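Trips > Visits > Chore robots at Hirnutel
November, by the shop-floor desk

Got in a bit after 9, badge printer was down so they waved us through. Coffee in paper cups, bad, free. Hirnutel does the open day once a year and the question I came with is the same one my readers at the laundry and the two hotels keep mailing me: can one of these things do the boring end of the job yet. Folding, wiping, clearing a tray. Short answer no, longer answer below, it's closer than I expected on one thing.

First hour was slides. Skip the slides if you go next year. They claim 1,153 cloth trials logged since spring, and I wrote down 807 as the ones they call clean, meaning one try, no drop, no person reaching in. I asked what happened to the rest. Snagged, mostly, or picked up two when it should have picked up one. Cloth is hard. Everyone in the building says cloth is hard within a minute of meeting you.
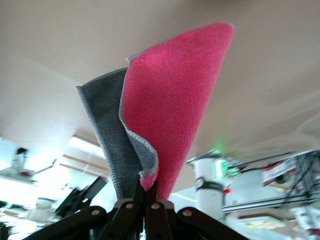 Two cloths at once is the thing they worry about in the sorting work. Hotel people will know why. You send a stack through and if the machine can't tell one layer from two, your count is off and the cart goes up short. Illeo, the outfit that does the software side, had a person at the rail who was pretty frank on this. Fingers can't feel the second layer. Cameras see it sometimes. They're trying a little shake to seperate them, I didn't see that run so can't tell you if it helps.

Speed: slow. I did not time everything but a hand towel fold on their own sheet is listed at 247 seconds. My aunt does a fitted sheet in less. They say it'll drop and I believe them, just not to where a laundry would care by next year. Nights maybe, when there's no one on shift and slow doesn't matter so much. That was the Illeo pitch anyway, run it midnight to six and come in to a finished pile. Who clears the jam at 2 a.m. was not on the slide.

Lunch was sandwiches. Noise level in the hall fine, could talk normally. Parking is awful, go round the back by the loading doors.

Afternoon was table setting and clearing, which is what the restaurant readers ask for.

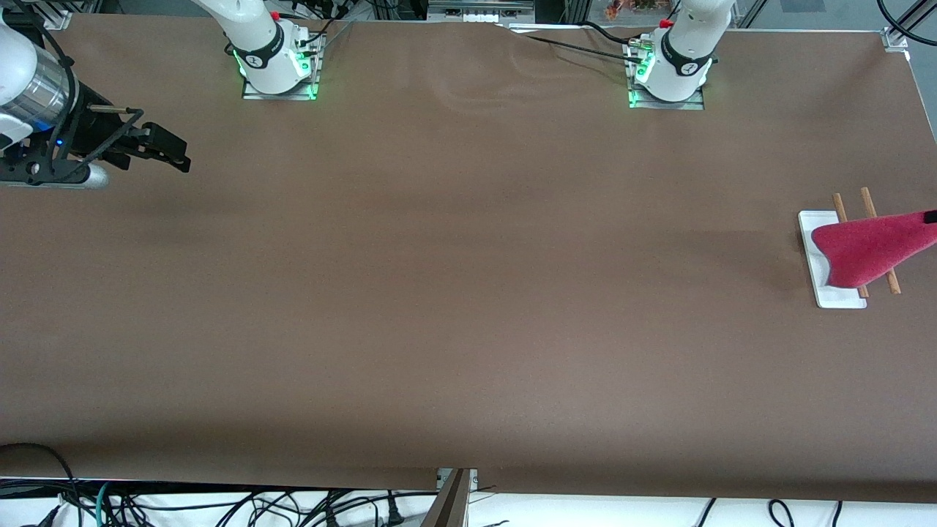
Restaurant work is less about grip than about mixed stuff, hard things and soft things in the same spot. A plate on its own is old news. Put a napkin on it and the whole plan changes, becuase now the thing you want is under the thing you don't. Their table had the right kind of mess for it, a white tray with a pair of wooden chopsticks across it and a red cloth bunched over the lower end, and one arm with just a fingertip on the cloth. That's a real table at the end of a meal, more or less, minus the soy sauce. I asked about sauce. "Later phase."

Also asked about price, got a range so wide I'm not printing it. Yoon, who'd be the ones leasing it out, want a fenced area and a trained person nearby for the first months. So you still pay the person. Savow had a booth by the exit with a tray cart that follows you, no arms, just wheels and a shelf, and if you made me buy something today for a dining room it'd be that. Dull, works, stops when you step in front of it (I did, 2 times).

Worth the trip? Yes if you're within an hour or so. Bring specific items, they let a few people hand over their own towels and a guy from a gym brought a whole bag. I should have brought a fitted sheet. Next one is same month next year, sign-up goes through the front office and fills early. Notes on the Savow cart to follow when they send me the spec page.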